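Folding Cloth With the Pruveck Hand Gripper

The Pruveck comes set up for boxes and bottles. Cloth takes a little more care, and the steps are the same for a shirt or a sheet.

1. Check that both finger pads sit flat in their brackets. Replace a pad if it has gone shiny.
2. Squeeze the handle 3 times, all the way, before you record.
3. Spread the cloth with one edge toward you. Come in with the jaws open and the tips low.
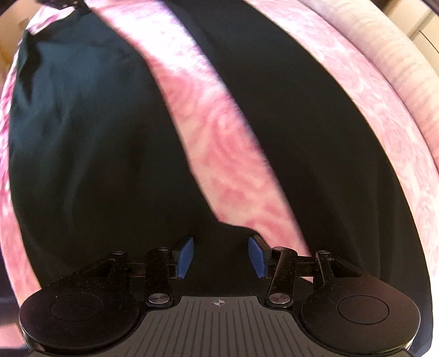
Jaws open, blue pads toward the fabric.

4. Close on a single layer — two if the cloth is thin. Lift slowly and stop if it slips.
5. Lay the fold down before you let go. Opening early drags the edge back.

Dark cloth can be hard to track. Add a lamp to one side and try again. If the jaws still close late, go to menu item 49 and run the setup once more.

Spare pads are sold in pairs under part number 2226. Orders go through Skurkard in Stendville; ask for Herman Entili. The desk is closed on Monday.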